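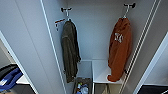

Home Stories Places Archive Contact
Search this site Enter keyword Go

The Ranking of Lesotero

The Bureau of Quiet Places published its findings once every 20 years, and in each edition the town of Lesotero was placed second. First place had always gone to Barredo. The inhabitants of Lesotero were informed of this by letter, and the letter was read aloud in the market square in accordance with the regulations.

The criteria were set out in the Bureau's handbook. A town was to have no fewer than 500 residents and no more than 2,000. It was to record its disturbances in a bound register, to be kept open for inspection. Raised voices were to be entered under Part One, broken glass under Part Two, and marching under Part Three. Lesotero had made no entry under Part Three in living memory.

In August the Inspector arrived by the morning ferry from Jutdale. She presented her papers at the town hall and was given a room above the post office, with a view of the harbour wall. The residents had been advised to go about their business as usual. They did so with great care. Doors were closed by hand, the last inch taken slowly. The baker wrapped his trays in cloth. The school practised its singing with mouths shut.
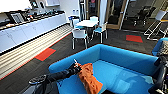 On the second evening the Inspector asked to see the register. She read it by the window for two hours and then enquired why so few entries had been made.

The Clerk replied that there had been little to enter.

"At Barredo," the Inspector said, "the register runs to several volumes."

The Clerk asked whether she might be mistaken. The Inspector assured him that she was not. The people of Barredo quarrelled daily, over fences, fishing rights and the price of lamp oil. Each quarrel was written down, heard before supper and signed by both parties. The Bureau had always regarded this as satisfactory.

The Clerk considered the matter overnight. He was a careful man, and he had not spoken to his brother since the sale of their father's boat - a fact which did not appear in the register, there being no Part for it.

In the morning he walked down to the harbour, where his brother was mending nets, and told him in a clear voice that the boat had been sold too cheaply. His brother stood up and answered him. Windows opened along the front.

The Inspector, who was waiting for the ferry, took out her watch and noted the time.

Hudoleck Stories | Contact us | © 2022 Hudoleck | Back to top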